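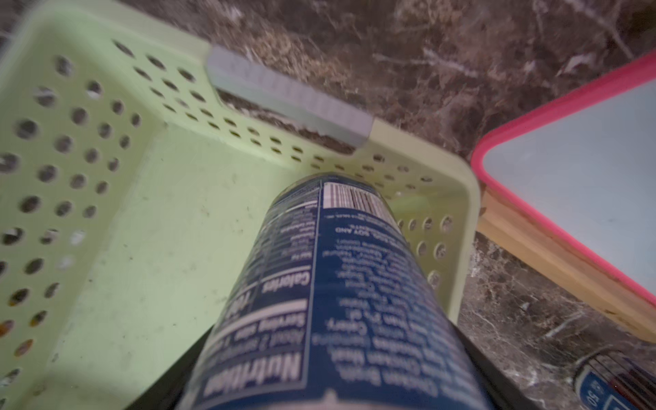

Place Names of the Wumach Valley
Progress report to the Bednarek Fund
22 Apr 2023
Prepared by Jadwiga Ostrowski, project lead

Work done since the last report

The last report closed in October with the county deeds unread and the map work just started. The deeds are now finished. We have 279 name records in the file, each with the spelling as written, the year, the document it comes from, and the place it refers to where we can tell. Of these, 37 could not be tied to a spot on the ground. Most of the 37 are field names that were used once in a sale and never again.

The early maps took longer than planned. Several had been copied from one another, mistakes included, so a spelling that shows up on three maps may only count as one piece of evidence. Réjean Petrenko worked out which maps were copied from which by comparing the errors. His notes are attached as a separate file and will go into the final report as an appendix.

Wumach Falls

The name of the falls was the first item in the grant application and it has taken up the largest share of the time. The usual story, repeated on the sign at the overlook and in most visitor leaflets, is that the word means "loud water" in a local Native language. We have not found a source for this that is older than a railroad brochure. The brochure gives no source of its own.

The earliest written form we have is "Wamagh," in a surveyor's field book. He used it for the creek, a long way above the falls, and called the falls themselves "the Great Step." The creek name seems to have moved downstream as the sawmills did. By the time the first post office opened, the name covered the creek, the falls and the town.

Two explanations are still open. The first is that the surveyor wrote down a Native name as well as he could hear it, in which case the meaning has to be worked out by someone with knowledge of the language. The second is that it is a family name. A man recorded as "Womack" or "Wammock" held land at the head of the creek shortly before the survey. We found him in a tax list and in one deed, with the two spellings on the same page of the deed. Neither explanation can be ruled out on what we have now, and we would prefer not to choose between them in print.

We have written to a linguist about the first explanation and sent her all the early spellings. She has agreed to look at them over the summer. Her fee is within the amount set aside for outside advice.

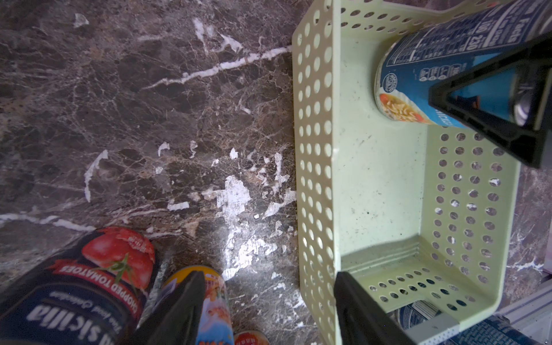
Will the sign at the overlook have to be replaced?

That decision belongs to the park office. We have sent them a copy of the evidence and offered a short replacement text that says the origin is uncertain and gives the two possible explanations. They have asked to wait for the linguist's reply before they do anything.

Purkumholm

Purkumholm was expected to be simple and was not. The second half of the name is a common Scandinavian word for a small island or a piece of raised ground in a wet place, and the old part of the village does stand on a low rise with marsh on two sides. It was assumed that Swedish settlers named it. The trouble is the dates. The first Swedish families in the church register arrive after the name is already in use, spelled "Purcum Home."

Our present view is that "Purcum" was the name of a farm, "Home" meant the home farm, and the Swedish families later changed the ending to a word they knew. The spelling with "-holm" first appears in the church register, and the county clerk picked it up a few years later. We are fairly comfortable with this account, though nothing has turned up on who or what Purcum was.

Jirkbridge

There was a bridge, and the deeds mention its repair many times. The first part of the name is harder. Older residents say it the same as "jerk," and one told us her grandfather always wrote it with an E. The spelling with an I comes from a printed atlas and may be nothing more than a typesetter's choice. We have not yet seen the bridge accounts, which are in private hands. The owner has said we may read them at the house but does not want them scanned. Réjean will go in June.

Interviews

We recorded 30 interviews with people who have lived in the valley a long time. They were asked how they say each name, what they were told about it, and what names they use for places that are not on the map. The last question gave the best results. Some of the swimming holes and hill roads have names that do not appear in any document we have read. All recordings have been copied to a second drive, and typed transcripts are complete for the northern half of the valley. The southern half is being typed now.

Spending

Spending is under budget on travel and over budget on copying. The record office raised its charge per page in the winter. We ask permission to move the unused travel money to cover copying. No increase in the total grant is requested.

Delays

The project is 2 months behind the schedule in the application. The map work accounts for most of that, and the record office was closed for part of the winter for roof repairs. We expect to recover some of the time by leaving the boundary stones to a later project, as they have produced few names.

Next steps

Finish the southern transcripts.
Read the Jirkbridge accounts.
Receive the linguist's comments on the creek name.
Check the map positions of all records on foot or with the landowner.
Draft the entries for the printed list, starting with the upper valley.

A sample entry for Wumach Falls will be sent to the Fund for comment before the rest are written. Questions about the map file should go to Réjean, and questions about the budget to me.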